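Print this page | E-mail this page

Why do policies trained on hand-held gripper data stop before closing on thin fabric edges?

Posted 10/12/2022 by Storora

Our group is attempting to reproduce a published result in which a manipulation policy is trained entirely on demonstrations recorded with a hand-held parallel gripper and then run on a fixed arm. The task is garment handling: approach a pile of clothing on a bed, take hold of one free edge, and lift. We collected 702 demonstrations in two homes and discarded 2, leaving 700 for training. The camera is mounted on the tool, and the finger opening is recovered from the video.

The policy approaches the pile well. It then stops with the fingers partly open on either side of the edge and remains there until the time limit. In 47 trials on the arm this was by far the most common failure. The same network, trained on our earlier data with folded towels, closes without hesitation. We have confirmed that the arm can execute a full close command and that the camera position on the arm matches the hand-held tool.

We would be grateful for guidance on two points. First, is this a known effect of thin material, or does it suggest an error in our processing? Second, should the demonstrations be collected again, or can the existing set be corrected? We are required to submit a plan for the next collection period before any further sessions are scheduled, and we would prefer to avoid requesting a full repeat.

Posted by Lyimo

It is most likely a lack of data. Fabric is difficult and 700 demonstrations is a small number. I would recommend doubling the set and training for longer. You may also wish to try a larger image encoder. We had a similar problem with paper bags and it went away when we added more recordings, although we changed the learning rate in the same week.

Posted by Istia

I would advise against collecting more data until the labels have been examined. The behavior described is consistent with an error in the recorded finger opening, and additional demonstrations processed in the same manner would carry the same error.

With a towel, the fingers stop at a measurable distance from each other because the folded material holds them apart. With a single edge of clothing, the fingers come to rest almost fully closed. If the opening is estimated from video and then smoothed, the last part of the closing motion is often flattened. The label approaches its final value slowly, and the network learns that a partly open hand is an acceptable place to wait. The pause that many operators make before pinching adds to the effect — a person will often hover over a thin edge to line it up, and each hovering step is recorded as an instruction to remain still.

Our own procedure is as follows. Please adapt it as your equipment requires.

Plot the finger opening against time for a small sample of demonstrations, without smoothing. Mark the point at which the pads meet the cloth by viewing the video, and compare it with the point at which the label reaches its minimum. If the second falls later than the first in most cases, the labels are delayed and should be shifted before training.

Next, check the minimum value itself. It should be compared with the value obtained when the tool is closed on nothing. If a thin edge and an empty hand cannot be told apart, the policy has no means of learning the difference from the opening alone and must rely on the image. In that case the image must show the fingertips clearly at the moment of contact. Dark cloth between dark fingers is a poor choice for the first sessions. Pads in a distinct color are of considerable help.

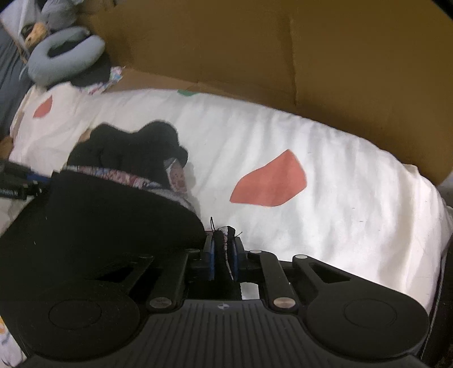 Soft Materials Handling Team, Sunderar Robotics Department

The blue pads are closed on a dark piece with a patterned edge, and the edge stands upright between them against the white sheet. The grasp can be judged from a view of this kind. The black clothing at the left offers much less contrast with the tool, and an annotator should be given separate instructions for contact against such a background.

Finally, remove the hovering steps. We cut any stretch before contact in which neither the tool nor the fingers move by more than a set threshold, and we retain a short portion so that the policy is still able to correct its alignment. The threshold should be chosen once and applied to the entire set.

I would expect that the existing demonstrations can be kept. Should the failures continue after relabeling, a modest number of new sessions limited to thin edges would be a reasonable request, and the plots described above may be attached to it as supporting material.

Posted by Storora

Thank you for both replies. We have plotted a sample as suggested by Istia, and the label does reach its minimum well after contact in most of the clothing demonstrations. The towel data show the same delay, but the fingers travel a shorter distance and the effect is small. We will relabel the full set, retrain with the original settings, and report the outcome on this page.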